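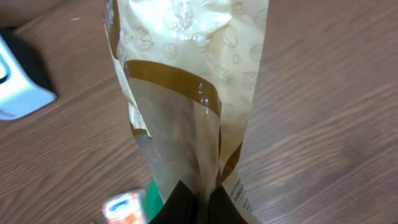

Bag type C, printed film, on the wood table. The window is under the brown band.

9 July 2019
Packaging bench, second room. Present: me, and Estrella Palacios until lunch.

Continued with the snack bags. Types A and B are finished and written up on the earlier pages, so today only type C, the tall one with the cream print and the brown bands. Berenice Huerta wants to know if this bag is good enough for Trikodis to use for the mixed dry goods, or if they should go back to the plain film from Ayala. My part is the bag itself: how it stands, how it opens, how it closes again, and how well a customer can see the food inside. The taste and the shelf life are with the Brarbridge people and I don't write about them.

Condition of the bags when I took them from the carton: good. The film has more shine than on type B. In the upper part, where there is no food behind it, the plastic makes many small folds and each fold gives a bright spot under the lamp. The drawing there is in a light tan line on cream, round and oval shapes, like nuts or small pastries. I find it pretty, but it is faint. Estrella said that from the door she could see only the brown band and not the drawing at all. I went to the door also and I agree with her. For a shop shelf this may be a problem, and I will put it in the report as a remark and not as a fault.

Weighing
Used the small Jultik scale, zeroed before every bag. I took one bag from the first layer of the carton and one from the bottom layer. First layer 696 g. The second I weighed three times, as the number was moving, then I found the window was open and there was a draft on the pan. With the window closed it became steady at 696 g too. Please, whoever uses this scale after me, close the window first. I lost a good part of the morning with the same thing in May and I did not write it down then.

Standing test
The bag was filled as delivered, bottom fold opened by hand, put on the table and left alone. Type C stands if the food is shaken down before. If it isn't shaken down, the top leans to the side and after some time the bag goes over. The bottom fold is narrow for such a tall bag. With type B we had a wider fold and it stood in every case, even when Estrella pushed the table a little with her hip (not on purpose, but we kept the result).

I repeated it on the gray mat and it was better there. The wood has a varnish and the film slides on it. So the surface should be written in the table of results, which we did not do for types A and B. I have added a column. Estrella will ask Berenice if she remembers where A was tested. I think on the mat, but I am not sure and I don't want to write something I am not sure of.

Window
My main doubt with this bag. The clear part sits low, below the wide band, and the food behind it looks brownish gray and dim. When I open the bag and pour a little on a white plate, the color is much warmer. So the food is fine and the window makes it look old. I see two possible reasons:

The printed part above keeps the light from coming in from the top, so the inside is in shadow.
The dust of the food stays on the inner side of the film. I wiped one from inside with a dry cloth and the window was a little clearer, but the shadow was still there.

I believe the first one is the bigger reason. To check it I want to cut the printed part away from one bag and look at the window again under the same lamp. Not done today, the good scissors were not in the drawer.

Opening
The tear notch works from the left side. From the right side the tear goes down and into the drawing, and then the bag can't be closed in a nice way. I tried with dry hands and after that with a little oil on the fingers, as in a kitchen. With oil it is hard to hold, the film is too smooth. Estrella has smaller hands than me and she opened hers with less trouble, so maybe it is only my way of pulling. We should have one more person try it who has not seen the bag before.

Closing
There is no zipper on this type. I rolled the top three times and put a clip. It holds well. I also twisted it and put a wire tie, and here the stiff film wants to come back to its form, so the tie must be pulled strong. The carton says 100 bags and the order form says 40, I have written to the supplier about this. I did not open the second carton before they answer.

Small text
The print near the lower right edge is very small and it follows the side of the bag where the film bends. When the bag is full I have to turn it and press the film flat with a thumb to read. If this is the place for allergens, then I don't like it. Berenice should decide if we say this to Trikodis now or together with the rest. My opinion is now, before they order more printed film.

Cost
Only a note, the real numbers are with Berenice. The last offer for the printed film was 1,502 for the full lot, without transport. I don't have the price for the plain film from Ayala on paper, so I make no comparison.

To do
Cut test for the window, same lamp, same plate.
Repeat the standing test on the mat with bags not shaken down.
Ask for a drawing of the bottom fold, I want the real width from the maker and not my ruler.
Find the scissors. If somebody has them, please put them back in the left drawer.

The opened bags are in the gray bin with the lid, marked with the letter C and my initials. They are not for eating, the plate was not clean enough for that. The closed ones can stay on the shelf until Berenice has looked at them.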